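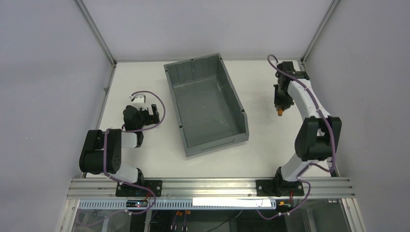 Home Articles Issues About Submit
Search this journal Go

3.2 Container geometry and wall friction

The rate at which dry grain settles after pouring depends on the shape of the vessel as well as on the grain itself. Earlier work at the Batden site used round steel drums, and the results were hard to apply to the open rectangular bins common in small seed stores. We therefore repeated the settling trials with rectangular bins and two seed lots, Berau (long grain, low moisture) and Idura (short grain, higher moisture).

Each trial used 11 kg of seed, poured from a fixed height through a funnel. Fill depth was read at the four corners and at the center, first after 200 s and again after 2000 s. The difference between the two mean depths is reported as the settling loss. Trials in which the funnel clogged were dropped, which left 673 usable runs across both lots.

Share 11 Comments 0

Corner readings were higher than center readings in the Idura runs and nearly equal to them in the Berau runs. We attribute this to bridging between adjoining walls. Flat floors give the seed no slope to slide along, so a bridge formed early in the pour tends to remain until the bin is disturbed. The effect was stronger in November, when the store was more humid – a point we return to in Section 4. 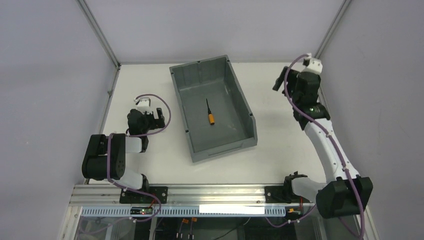 Figure 3. Open rectangular bin with straight sides and a smooth, flat floor.

The wall friction term was fitted separately for each lot, following the form given by Oh for shallow beds. For Berau a single value was enough. For Idura the fit improved when the corners were treated as a separate zone with its own friction value, although the width of that zone could not be fixed with much confidence from five depth readings. A finer grid of readings would help, but the probe itself disturbs the bed – repeated insertion lowered the local depth in several early tests, and these were not included in the fit.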